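Thursday, finish bench. Second coat of the Tullwood oil went on the Rurkholm offcuts at 10. Sanded to 180 first, then one wipe with the Fagundes cloth. Left 3 pieces bare for comparison.

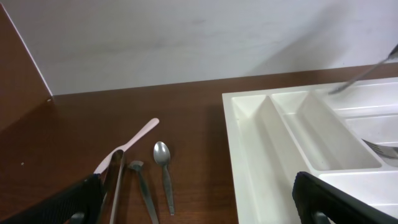

Coat one had dried patchy near the end grain. I thinned coat two a little and worked it in longer. Shop was at 80 when I started, warmer than I like.

Weighed the big offcut after wiping: 182 grams. Need to weigh it again before coat three. Wisteck scale still drifts if the door is open. 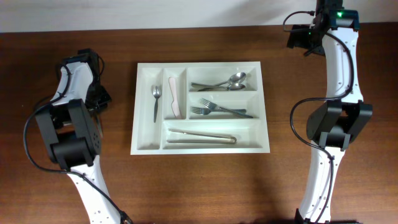
White tray, five compartments.

Rags are in the water can. Somebody please order more 320 paper.
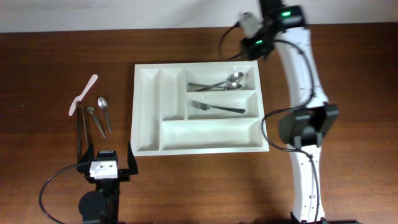 Does the end grain need its own sealer coat?
Try it on one bare piece first and compare on Monday's check before doing the rest.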